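Journals > Household and Everyday Life > Articles > Section 4

4. The bed as a work surface

When we planned the study we had a picture in our heads of where clothes get folded, and it was a table. The interview guide even had a question about which table. It took only a few home visits in Tammont to see that we had written the guide for a kind of house that very few of our participants live in, and we are grateful to the first families for being so patient with us while we kept asking about tables. In the great majority of homes the folding is done on a bed, usually the one nearest to wherever the laundry comes in, and the bed does a good many other jobs in the course of the day as well.

We visited 40 households for this part of the work, and the diaries they kept for us contain 1594 separate entries that mention clothing in some way. Anozie, in an earlier survey of rented rooms in Wurton, spoke of "soft surfaces," by which was meant any place that gives a little when a thing is put down on it. We have borrowed the term because it is such a handy one. A soft surface has its own manners. A stack built on a mattress leans toward the heaviest thing close to it (often the person sitting down to fold), and so people learn to build their piles well away from where they sit, or to keep them low. One grandmother in Plavham told us that she never goes above the height of her hand, fingers stretched, and she showed us on the spot with a heap of pillowcases.

The bedspread matters more than we expected, too. Several participants make the bed before they fold, and they were quite firm that this is part of the laundry and should be written down as such. A made bed gives a flat, clean ground, and a cover with some texture to it was said to hold a pile in place better than a smooth sheet does. We have not tested this claim, though Benedito Moura, who carried out most of the visits, is inclined to believe it after a long October of sitting on other people's beds.

Figure 3. Folded clothes on a made bed. 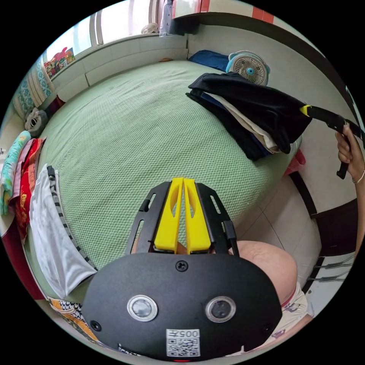 Where the finished pile ends up on the bed was the question we enjoyed most, and it brought out some very settled opinions. Participants spoke of a "sleeping end" and a "going end," the second being whichever part lies closest to the closet, the drawers or the door. Piles drift toward the going end as the work moves along, while the pillow end is kept for things that belong to the bed. Figure 3 shows an arrangement of this sort, with the folded clothes near a far corner of a pale green bedspread, a black garment lying over cream, white and navy ones, and a navy pillow left at the head. Mixed colors in a single stack were common in our diaries, and they tell us that sorting by color, so important at the washing stage, has mostly been dropped by the time of folding. What replaces it is sorting by owner, or by drawer, and we take up those two systems in Section 5 along with the harder matter of clothes that have no fixed place at all and spend the night on a chair.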